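2020-02-12

Towel folding, Flidow grip classifier, second pass

Reran the evaluation this morning because I didn't believe the number from August. Still don't, though for different reasons now.

To recap for whoever picks this up: the claim in the draft is that the classifier can tell a corner grasp from a bunched grasp using the wrist view alone, and that filtering demonstrations with it makes the trained policy better. Those are two claims and we keep writing them as one. The first might be true. The second rests on a single training run per condition and I would not defend it in front of anyone who asked a second question.

The set is meant to hold 1074 clips. The Zikar export gives 1047. I spent far too long assuming I had swapped two digits in my own notes. I hadn't – there really are 27 clips missing, and they were dropped by the loader because the grip label was blank. Blank labels were mostly clips where the labeller couldn't decide. So we have been scoring the classifier on a set with the hard cases already taken out, and then reporting how well it copes with hard cases.

Put them back in with a forced label and reran. Accuracy drops. Not by a dreadful amount, but the drop is all on one side: bunched grasps called as corner grasps. That is the error that costs us, as a bunched towel labelled as a clean corner goes straight into the training pool.

Then went through the worst of them by eye. The typical bad one has the cloth gathered into a thick twist between the fingers while the rest of it opens out above into two flaps, one of them smeared by motion and the other with a nice straight folded edge. I think the classifier sees the folded edge and calls it a corner. It is looking at the wrong part of the towel. Nothing in the training loss would stop it doing that, and on easy clips a straight edge and a good grasp do tend to turn up together.

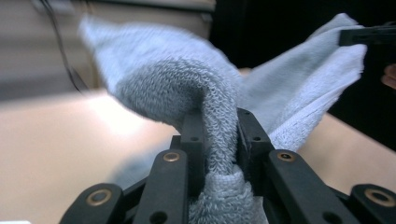

Huang, reading over the first version of this entry, says the blur is the bigger problem and that I am making too much of the edge. On that view any still taken in mid-swing is close to useless for judging the far flap, and we ought to score the grip on the slowest moment in each clip and see whether the edge effect survives.

Fair enough, and cheap to test, so I did a small version after lunch. Took 40 of the misread clips, picked the stillest moment in each by optical flow, scored again. Six flipped to the right answer. The other 34 stayed wrong. So blur matters a bit and I don't think it is the main story, but 40 clips chosen because they were already wrong is a poor sample and I wouldn't put it in a paper. Some of those six would likely have flipped from picking any other moment at all. Need the control: same clips, random moment, several draws.

Second test, half done. Masked out everything above the fingertips and scored only the gathered part. If the classifier was using the grip itself, it should hardly notice. It noticed. Scores went all over the place, including on clips it used to get right. Before anyone gets excited, a big grey block is nothing like what it was trained on, so part of that may be the mask and nothing to do with the towel. Try it with the mask in training as well before saying anything.

On the Dirik baseline: our draft says we beat it. We beat it on the 1047. I haven't run it on the full set and neither has anyone else as far as I can find. Please don't repeat the comparison until that's done, in slides or anywhere else.

Also noticed that the label guide never says what to call it when one side holds a bunch and the other holds a proper edge. Two labellers could both follow the guide and disagree. That probably accounts for a good share of the blanks. Wants either a third label or a label per gripper. I'd go for per gripper – the two are doing separate jobs and a single word for both was always a fudge.

To do:

Fix loader so blank labels raise an error and don't vanish
Random moment control on the 40
Retrain with mask, compare
Dirik baseline on all 1074
Rewrite the grip section of the label guide, then relabel the blanks
More seeds on the filtered and unfiltered policies before the second claim goes back in

Old export left on the shared drive under its old name for now. Don't train on it.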